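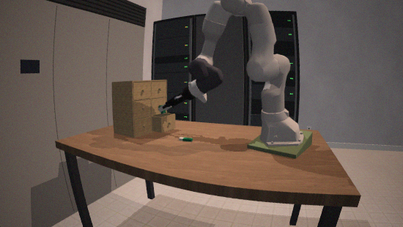 Drovoren Automation Laboratory
Post-Incident Safety Inspection Checklist: Drawer Handling Cell
Date of inspection: September 4, 2024
Inspector: Ro-un Lim
Reason for inspection: Unplanned protective stop, report 451

Summary of the event

During a drawer storage task, the arm entered a protective stop while holding a part. The controller log recorded a contact force above the limit set for the Hashemi task program. No injury was reported. The cell was withdrawn from use pending completion of this checklist. The same fault code was entered in the log in July and was cleared by the operator on duty without a written report.

Section A. Arm and mounting

A1. Base fasteners tightened to the value on the maintenance card.
Result: Pass.

A2. Joint covers free of cracks and missing screws.
Result: Pass.
Comment: Light scuffing on the wrist cover. Recorded for comparison at the next inspection.

A3. Brake hold test, each joint, 10 seconds.
Result: Pass.

A4. Arm returns to its home position within tolerance.
Result: Fail.
Comment: The arm came to rest 7 mm from the taught position. The offset was the same on repeated attempts, which points to the calibration file and not to mechanical wear. Eltovville Service has been asked to confirm this finding.

Section B. Gripper and work area

B1. Fingertips secure and aligned.
Result: Pass.

B2. Gripper keeps its hold on the part during a protective stop.
Result: Pass.
Comment: Operators are reminded that a held part may be released when power is restored. Hands must remain clear of the fingers and of any open drawer until the gripper state has been confirmed at the control panel.

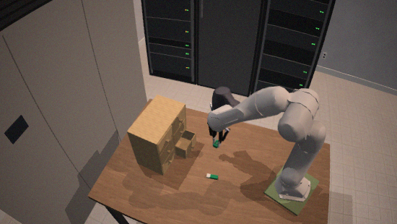

B3. Approach path clears the drawer fronts, the knobs and any open drawer.
Result: Fail.
Comment: The path was taught with every drawer closed. The program does not check whether a drawer is open before the wrist is lowered. A drawer position check shall be added before the cell is released.

B4. Cabinet position matches the setup drawing.
Result: Fail.
Comment: The cabinet had moved toward the robot base by more than 10 mm. Fixed stops are to be fitted to the tabletop.

B5. Parts not in use are placed as stated in the work instruction.
Result: Not assessed.
Comment: The current instruction gives no location for them. The Pekolano work instruction is to be revised.
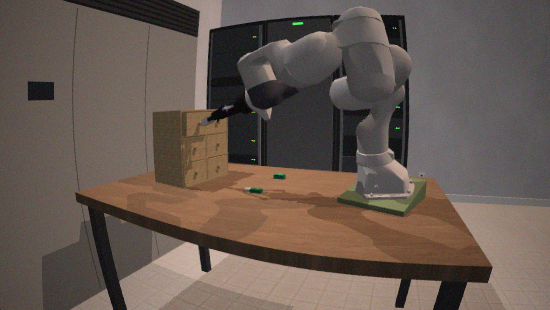 Section C. Controls and records

C1. Emergency stop removes drive power.
Result: Pass.

C2. Restart requires a deliberate action by the operator.
Result: Pass.

C3. Force limit matches the approved risk assessment.
Result: Fail.
Comment: The limit had been raised after the July fault. No change record was found. The approved value has been restored and the settings page is now password protected.

C4. Operator training records are current.
Result: Pass.

Release decision

The cell shall remain locked out until items A4, B3, B4 and C3 are closed and signed. Corrective work is to be booked under work order 179. Items A4 and B3 require a repeat test at reduced speed with the inspector present.

Signed: Ro-un Lim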